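SLEEPING BETTER ON THE TOP FLOOR
from the Drakholm House residents' newsletter

Quick one this time, I'm behind on everything. Lots of you wrote in after the January piece about sleep so here goes with a follow up.

Main complaint by a mile – light. The new lamps on the Cheema Road side come straight in through the thin curtains the flats were let with. Gwion Prosser on the second landing has lined his with an old blackout blind cut down to size, held on with safety pins. Ugly from inside, he says, but he got to half past seven for the first time since he moved in. Worth a go before you spend money.

Second, noise. The lift motor is being looked at, I've chased it twice, job number 1217 if you want to chase it as well. Please do. More names on it the better.

Third, heat. Top floor gets it worst. Windows open both sides early, shut by ten, curtains drawn. Sounds daft, works. Ehsan Rind keeps a bowl of cold water by the bed for a flannel and swears by it. I tried it and knocked the bowl over so make of that what you will.

Phones – I know, I know. Several people said leaving it in the kitchen overnight was the only thing that made a diffrence. You will need a proper alarm clock. There are two spare in the cupboard by the bins, first come first served, both tick quite loudly. 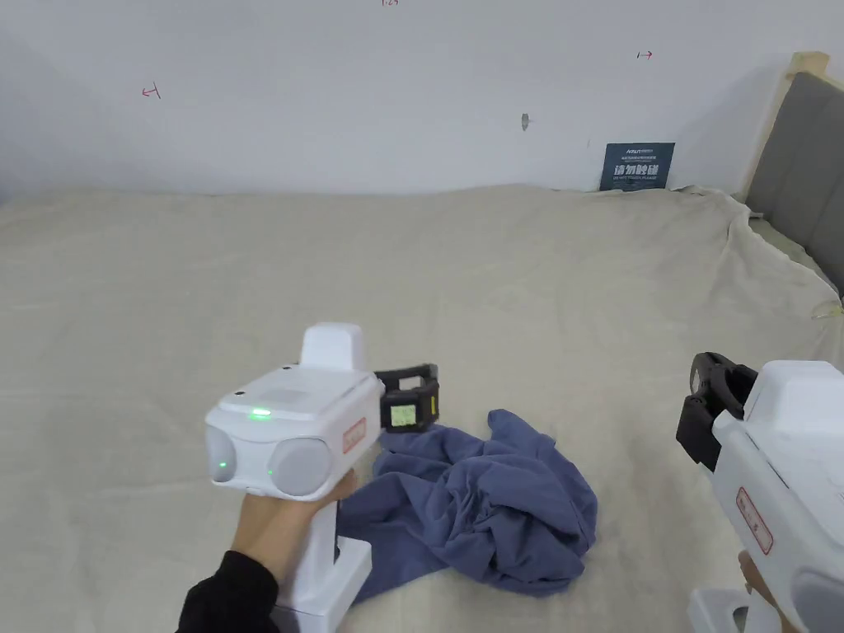
Bedding next. Wash blankets more often than you think, especially if you've got a cough that won't shift. The big machine in the basement takes a double but not a double and sheets together, it just stops and sulks. Cool wash, hang it over the rail, don't leave it there till Christmas. Dryer tokens from flat 614 – knock, don't ring, the baby naps in the afternoons.

Still want to hear from anyone on shifts. How do you manage days? Got one reply so far and it was mostly about toast. Notes under my door or in the box downstairs, and legible please, I coudn't read half of the last lot.

Next time: damp.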